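# Who Gets the Gas Under Staltthorpe

Monday, June 25, 2018 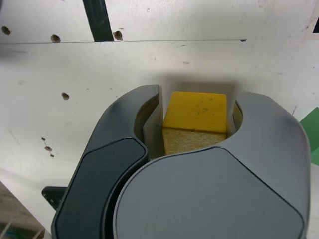 The concession for the Kandance offshore block expires in December, and three parties claim a say in what replaces it. The coastal district of Staltthorpe holds the landing rights for the pipeline. The national ministry holds the license. Plalitley, the operator, holds the seismic data and most of the equipment. Under the present terms the license area is treated as one unit, with the ministry on one side and the operator on the other. Neither can release its share without the other's signature, and the district has no signature at all.

A draft agreement circulated this month would change that. It sets the district's part of royalties at 14 percent, payable from first production, and caps cost recovery at 50 percent of gross revenue in any year. Unrecovered costs carry forward without interest. The license would run for 30 years.

Vinzenz Hofstetter, who negotiated the original terms for the ministry, considers the cap too low for a field at this depth. "The operator will drill fewer wells and drill them later," he said. Hermine Lanz, counsel to the district, reads the same clause differently. Under the old text, Plalitley could recover 100 percent of its costs before any royalty fell due.

Transit is still unsettled. The pipeline must cross the Steiner shelf, where the sea boundary has never been ratified, and the draft refers disputes there to arbitration without naming a seat. Lanz has asked for a separate protocol. The ministry has not yet replied.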